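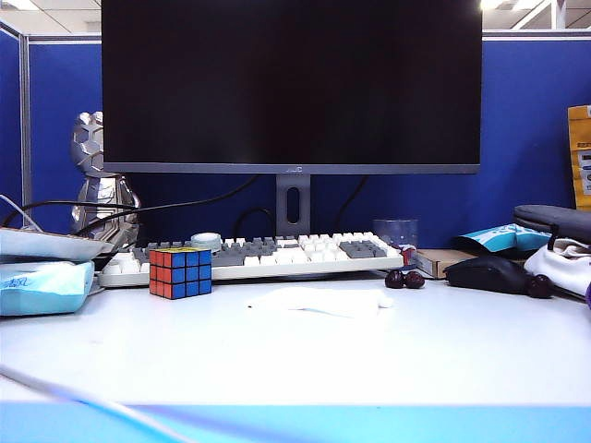
Mastia launches Desk Friday, a tidying scheme for people who swear they know where everything is

28 September 2023

Mastia, the office services firm, today announced Desk Friday, a scheme that gives staff 25 minutes at the end of the working week to clear their own desks. It opens to client offices next month after a trial at the firm's own premises, where it was received with the warmth usually kept for fire drills.

The scheme grew out of a desk survey carried out over the summer by Yolandi Fourie, head of workplace at Mastia. She had expected paper. What she found was mostly lunch.

"We sell people cupboards," said Fourie. "We have been selling people cupboards for years. Then I walked round our own cubicles and there was a dried date next to the mouse, a crumpled tissue in front of the keyboard and a Rubik's cube where you would hope to find some work. The monitor was off, which I suppose saves electricity."

Desk Friday has few rules. At the appointed time, calls stop and screens go dark. Everything on the desktop is sorted into one of 5 groups: eat it, bin it, wash it, take it home, or admit that it lives here. Items in the last group are allowed to stay, provided they fit on a small tray supplied by Mastia. The tray is deliberately not very big.

Cardboard boxes are treated separately. In the trial, flat boxes proved to be the hardest thing to part with, as their owners were keeping them in case something had to be sent back. Under Desk Friday a box may remain until the following week, when it goes to recycling whether or not its owner has come to terms with this.

Clear plastic cups also get a paragraph of their own in the guidance. They are hard to see against a blue partition, and so they tend to gather. Staff are asked to look twice.

"I was against it," said Chibuzor Olaniyan, who works in accounts and took part in the trial. "My desk had a system. Snacks on the right, cube on the left, keyboard in the middle. I still have the cube. I was told it could count as stationery if I stopped doing it in meetings, and we are still talking about that."

Each office that signs up will receive a starter pack for every desk, containing the tray, a cloth, a soft brush for the gaps between keys and 6 cable ties. The brush is made by Pimar and the tray by Jitaru. The cable ties are for the black leads that loop behind monitors and which, in Fourie's words, "everyone has agreed not to discuss".

There will be no prizes, no league table and no photographs of the worst desk pinned up by the kettle. An early version of the scheme included all 3. It was dropped after the senior team's own desks were inspected.

"A desk with a few things on it is fine," said Hendrik Pillay, managing director of Mastia. "People spend most of the day there and they are going to bring in a bag, a case for their bits and something to chew. We would just like to be able to wipe the surface without moving somebody's pudding."

Desk Friday will run in two client offices to begin with, both belonging to Fomano, and a wider launch is planned for December. Mastia concedes that December, with its tins of biscuits, may not be the kindest month to start.

About Mastia
Mastia supplies furniture, storage and cleaning to offices. It also waters the plants, where there are plants.

Media contact
Tatiana Koubek, press office, Mastia. Sample trays are available on request. Please do not send them back with things on them.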